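4.2 Return dates as promises

The club physios at Jikbridge gave us two kinds of date for every injured player. The first was the clinical estimate, written on a form and filed. The second was the date the player had told a teammate, a parent or the local paper, usually within an hour of being hurt and sometimes while still lying down. We call the second one the declared date. It was almost always earlier, and in 3 cases it fell before the swelling could have been expected to go down.

Our sample is 62 players from the Urilard league, all of them out for at least one full month with a knee or ankle injury. The league is semi-professional, which in practice means that the players are paid enough to feel guilty about missing matches and too little to stop working while they do. Rehabilitation took place before shifts, after shifts and, for one goalkeeper employed at a tire shop, during them. Sessions were logged by the player on a paper sheet. We treated these sheets with the trust they deserved and checked them against the gym's door records.

The checking was instructive. Players who had declared an early date logged more sessions than the door did. Players who had declared no date at all tended to log fewer, having apparently forgotten that they had turned up. We kept the door's version for every analysis reported in this section and used the paper sheets only for the exercises themselves, where the door had no opinion.

Exercises followed the Thoroddsen schedule, a staged plan in which running is permitted once the injured leg can match the other on a hop test. The schedule is widely liked by physios and widely resented by wingers. Range of motion and grip were taken at intake along with the hop test – grip because the Heter intake form has a box for it, and an empty box delays the paperwork. We don't use the grip scores below.

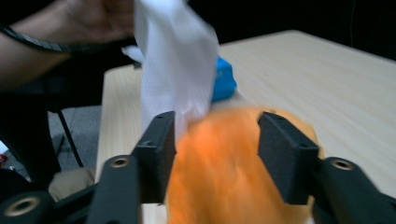
Figure 2. Soft orange material held between two black gripper fingers.

Does announcing a return date bring a player back sooner? Players with a declared date came back at much the same time as those without one, once the severity of the injury was taken into account, although they were a good deal more annoyed by the wait.

The annoyance was measured. At each monthly visit players rated how far behind they felt on a scale from 0 to 20, where 20 meant "hopelessly." Those who had declared a date gave low scores until the date went by and high ones from then on, even when their hop tests were improving on schedule. Two asked whether the scale went any higher. Players without a declared date drifted along in the middle of it and seemed mildly surprised to be cleared.

Coaches complicate the picture. Some repeated a player's declared date in public, at which point it stopped being a hope and became a fixture. We had planned to treat this as a separate variable, but coaches could rarely recall what they had said, and the match programs, which could, had been printed for only part of the season. In March, when the table tightened, nearly every coach was naming dates for nearly every injured player, including one who had already moved to another club.

We therefore make a modest claim. Within this league, a declared date tells us something about how a player will feel in the final weeks of rehabilitation and very little about how the knee will. The next section takes up reinjury, where the declared date does somewhat better as a predictor, mostly through the small number of players who kept to it.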